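The Brostis cardigan, in white
Made in small runs by Soomro

I've been knitting things and unpicking them again since I was a kid, and this cardigan is the one I kept coming back to. It's soft, it's plain, it goes over pretty much everything I own (pajamas included), and I'm so pleased to finally have it in the shop!
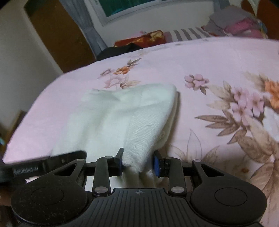
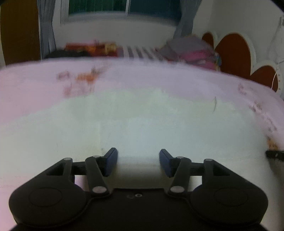 The white knit is in the first picture, on the floral sheet.

So, what do you get? A button-front cardigan in a mid-weight cotton yarn, with small round buttons in cream. I tried bright white ones first and they looked a bit like a lab coat. Frida Kirkegaard, who does all our finishing, talked me into the cream and she was right. The ribbing is fine and close, and it springs back nicely after you've shoved your sleeves up to do the dishes.

Sizes come in 3 fits – small, medium and large – and they run roomy. If you're between two, go down. I wear the medium and can get a thick shirt under it without feeling stuffed.

Washing is easy. Cool cycle, inside out, buttons done up, then dry it flat. Please don't hang it! I hung my very first one on a door hook for a week and the shoulders grew little points that never went away. I store mine folded on a shelf, sleeves tucked behind, and if it gets creased I just spread it on the bed and smooth it out with my hands.

We knitted 200 in this run at the Prirnton workshop, and each one has a spare button in a paper envelope. Don't lose the envelope (I've lost two).

Orders go out from Stultodthorpe starting 12th May. Unathi Mokgethi packs them and will happily add a gift note if you type one in at checkout. Returns are fine as long as it hasn't been washed, and if you'd like a different size just write to us before sending anything back, so we can put one aside for you.

Also in this yarn: the Brostis vest and the baby blanket.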